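Gear Trains & Hand Cranks
2 min read
Aug 2, 2024 | By Fergus Urquhart

Section 7: Setting up the Orby crank

Now the fun part, your first turn of the handle!

1. Clear a flat, well-lit spot and lay out your parts.
2. Put one small drop of oil on each pin (a toothpick works great).
3. Slide the crank onto its shaft until it clicks.
4. Turn it slowly, 2 full turns each way.

Note: A little stiffness is fine on a new set.
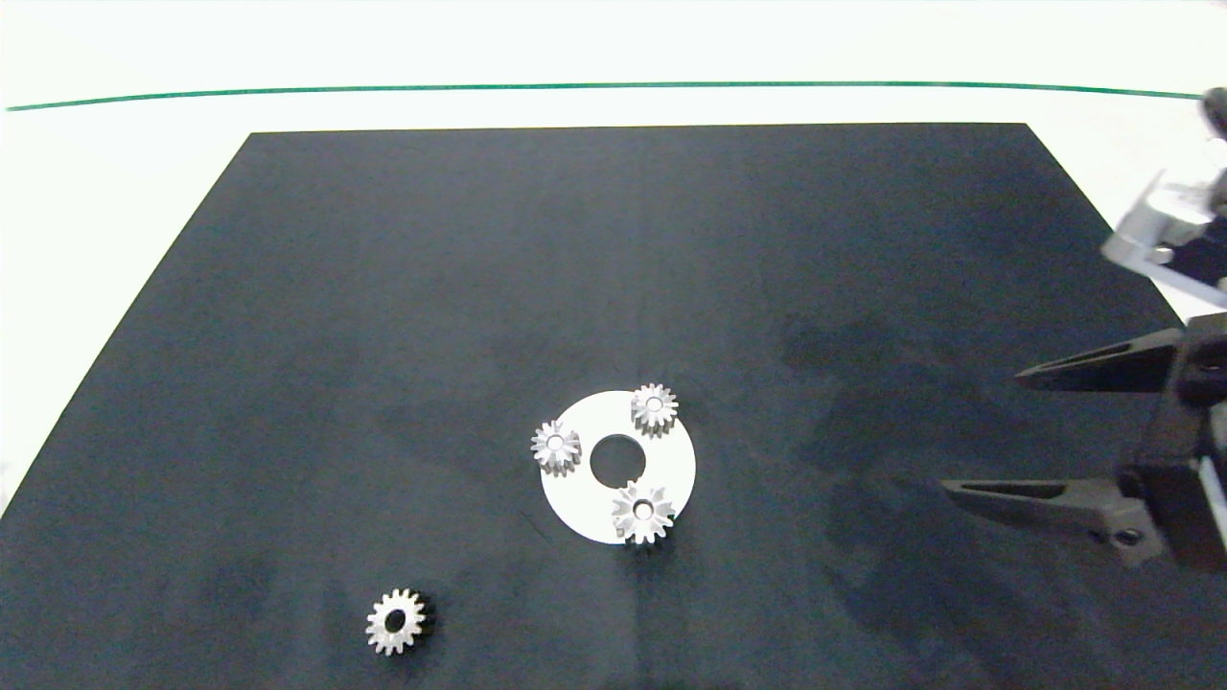

Three small gears on the white ring.

Caution: Never force a stuck crank. Back it off, wipe the teeth and try again.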